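19th August

# Paper cups, upside down: a visit to the Deller open day

I went to the Deller open day for the free coffee. I should get that out of the way, because Kristýna Hudec, who edits this newsletter, has asked us all to be clearer about our motives.

Deller has the old Siltum building at the end of the bus line, past the tile warehouse. They buy in printed paper cups, check them, sort them by pattern and send them out again to cafés, schools and anyone getting married on a budget. Today's visitors were let in 18 at a time, given a sticker with a name on it (mine said Ihor, correctly spelled, a promising start) and walked through the place by Jytte Mikkelsen. She has been here since it was one room and a kettle, and she walks fast.

First stop was the sample room, where the patterns live. I had expected plain white and maybe a stripe. There are 434 patterns on the current list, and Jytte seems to have views on every one of them. Clovers sell in spring. Flowers sell all year. A cup with a joke on it sells once.

Then came the tables, where the cups are stacked and unstacked, always rim down. I asked why rim down. "Dust," said Jytte, in the voice of a woman who has been asked before. It does mean that you meet most of the stock bottom first, and any lettering has to be read with your head on one side.
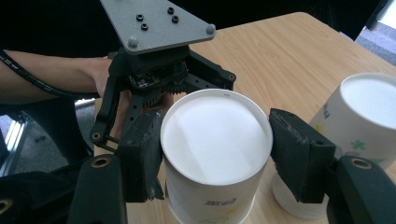

*Bottoms up at the stacking tables. The green clover is on one of the cups at the right.*

Stacking paper cups is harder than it sounds. Push too firmly and they lock together like old friends at a wedding. Push too gently and the stack leans, thinks it over and goes. Matěj Polák, in our group, announced that he had worked in a cinema for three summers and would show us how it was done. He did show us how something was done. We all helped pick them up.

The house rule is 20 to a stack, and finished stacks go into cartons of 500. I did the arithmetic on the back of my sticker and was pleased to find it comes out even, then noticed the same sum printed on a poster next to the door.

What I liked best was simply getting close to the printing. You never look at a paper cup, you look at what's in it or for somewhere to put it down. Some of these are very pretty – watercolor flowers, soft leaves, the sort of thing my aunt had on curtains. The pattern people call this range MacLeod, and Jytte couldn't tell me why. There was one blue flower I'd have happily had on a wall.
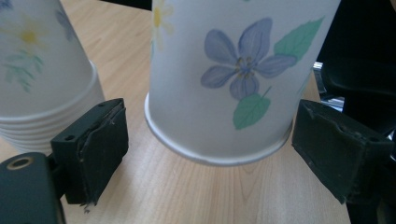

*My favorite, the big lavender-blue flower, standing next to a stack of its floral relatives.*

Practical notes for anyone thinking of going:

- The bus stops across the road from the gate. The crossing is farther along than you'd like.
- Closed shoes. Kristýna Jurčo wore sandals and spent the first part of the tour in the lobby with a brochure.
- The shop sells odd lots and discontinued patterns. Cash only, and they don't have change.
- There's another open day in September, when they hope to have the Graltari range out. I asked what was on it and was told "birds, mostly."

The coffee, when we reached it, was served in thick china mugs. It was good coffee. I had two, and bought a sleeve of the blue flower cups to carry home on the bus, rim down.

*Ihor Panasiuk*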